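Pince qui dérive au-dessus de la passoire : recalage ou câble ?

Posté par kerdale_atelier, mardi 15 janvier 2019

Bonjour à tous ! J'ai un bras blanc sur table, pince noire, et depuis la remise en route après les fêtes il se place de travers sur les objets allongés -- la bouteille de ketchup surtout. J'ai refait l'origine deux fois, même décalage. Je regarde où en premier ?

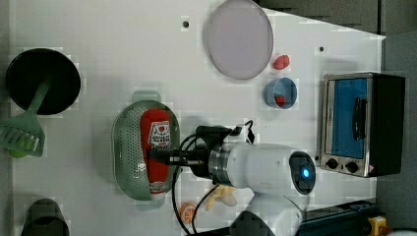 sarnitley -- membre, 400 messages

Moi je commencerais par le câble noir qui fait une boucle à côté de la passoire. Sur le mien, une boucle pareille tirait sur le poignet dès que la pince tournait (j'ai cherché une semaine !). Coupe l'alimentation, fais tourner le poignet à la main si ton modèle le permet et regarde si ça force. Ensuite, resserre la bague entre poignet et pince, puis refais le point d'outil. L'origine seule n'y changera rien si la pince a bougé sur sa bride.

thepsuriya

Pareil ici, c'était les vis de la bride. À 1 400 cycles je les contrôle, maintenant.

grimley_bis

Redémarre, des fois ça suffit. Sinon vérifie le socle sur son rail, moi il avait pris du jeu.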